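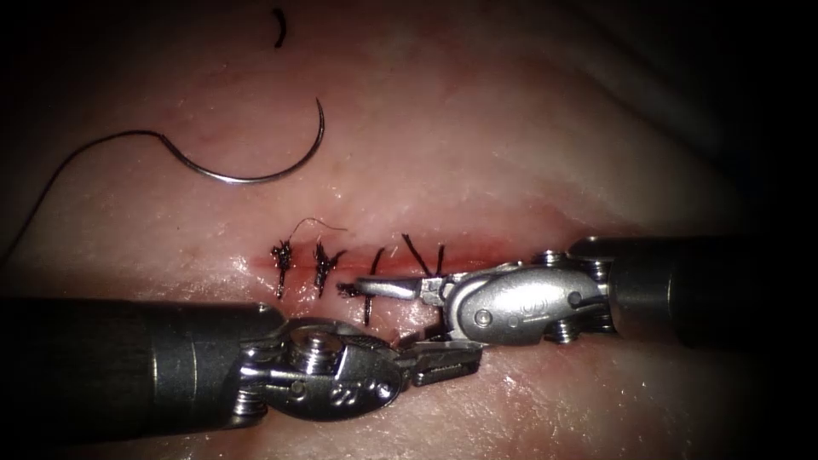

Four stitches across the closed line, with the curved needle on the pad above them.

Home Kits Guides Spare parts Contact

Section 3: Setting up your practice bench and tying your first row

Welcome to the fun part! By now you've unpacked your Drasora stitching kit and checked it against the list in Section 2, so it's time to get everything laid out and put some thread through a pad. Set aside 35 minutes for your first go. Most people find the second go much quicker, and by the third they're hooked.

Caution: The needles in this kit are very sharp. Keep them away from children and pets, and count them out and back in at every session.

Caution: The kit is for practice only. Nothing in it is sterile, and nothing in it should ever be used on a person or an animal.

Setting up the bench

1. Choose a steady table at elbow height when you're sitting down. Kitchen tables are great. Coffee tables are hard on the back.

2. Lay the Flunari mat flat with the ribbed side down. If it has curled in the post, roll it the other way and leave it under a heavy book for an hour.

3. Bring a lamp in from the side opposite your working hand. You want light on the stitch line and no shadow from your fingers.

4. Put the pad in the tray, slide it towards you until it touches the front lip, then press both clips down. They click. If only one clicks, lift the pad out and start again.

5. Set out the needle holder and scissors on your working side and the forceps on the other. Left-handed? Swap the lot over, and ask us for the left-handed needle holder (part 1953), which makes a huge difference.

6. Stand the sharps tub at the back of the mat with its lid open.

Note: The pad grips the tray best if both are clean. A wipe with a barely damp cloth is plenty.

Tying a row of interrupted stitches

An interrupted stitch is a single stitch with its own knot. It's the one we teach first, and it's still our favourite — if one goes wrong you snip it out and the others stay put.

1. Hold the needle about two thirds of the way back from the point, square to the jaws of the holder.

2. Go in at a right angle to the pad, a few millimetres from the line. Let your wrist turn and the curve of the needle do the work. Pushing straight forward will bend it.

3. Come up on the far side at the same distance from the line. Take hold of the needle behind the point and draw the thread through until a short tail is left.

4. Park the needle where you can see it.

5. Wrap the long end twice round the holder, take the short tail in the jaws and pull the two ends flat across the line. Then wrap once the other way and pull again. Add a third throw if your thread is slippery.

6. Snug is enough. If the edges pucker or roll under, you've pulled too hard.

7. Trim both ends, leaving enough tail to grip later when you take the stitch out.

8. Move along and do the next one. Try to match the gap you left last time.

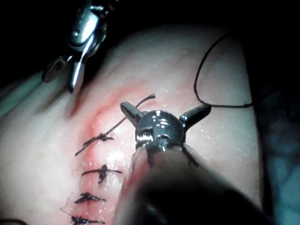
Single knotted stitches close up. The top one has a short tail and a long, thin one.

Zineb El Sherbiny, who wrote the exercises in Section 5, suggests doing a whole row slowly and leaving speed for another week. We love this advice! Once the knot sits in your hands, the pace comes along by itself.

If something isn't right

Thread keeps slipping off the holder: your wraps are too close to the tip. Slide them back a little.

Knot slides along the thread: both throws went the same way. Cut it out and tie again, changing direction.

Pad tears at the edge: you're stitching too near the line, or the needle is blunt. Change the needle first.

Thread tangles: work with a shorter piece. The reel is marked every 90 cm and half of that is plenty for beginners.

Packing away

1. Drop used needles into the sharps tub. Count them.

2. Snip each stitch beside the knot and lift it out by the tail with the forceps.

3. Wash the pad in lukewarm water with one drop of washing-up liquid, pat it dry and store it flat. Please don't use the dishwasher.

4. Dry the tools straight away and put a tiny spot of oil on each hinge.

A pad lasts for roughly 200 stitches if you spread them out, and you can turn it over and use the back as well. Spare pads, thread and needles are listed under Spare parts. Phone orders placed by Thursday lunchtime go out the same week; ask for Essam Ouali.

Continue to Section 4: Running stitches and corners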